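How do I stop a marble-effect top looking blotchy?

Posted by skurus27

We put a grey marble-patterned surface in the children's play corner, for the pretend fruit. It has pale veins with some rusty ones, and wiping leaves dull patches. Is there something better than washing-up liquid? 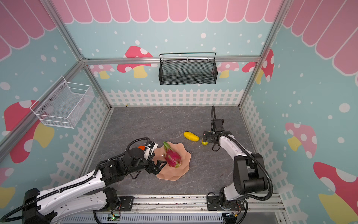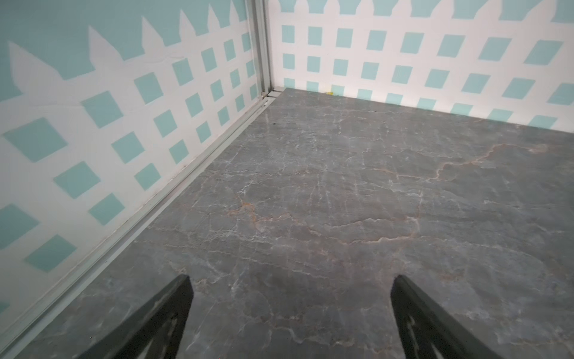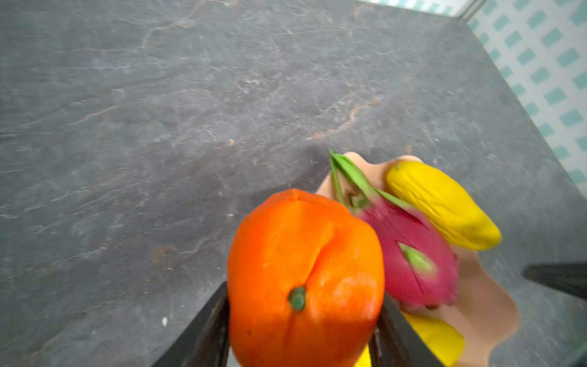
The grey surface, with the peach wavy-edged plate in the first and last photos.

danstead_166
Too much soap. Put 3 drops in a bowl of warm water, wipe, then go over it again with plain water and dry with a soft cloth. Try a corner first.

Drasach
Vinegar, always worked for me

danstead_166
Not if it's real stone, it can mark it. Check what the top is made of before using that.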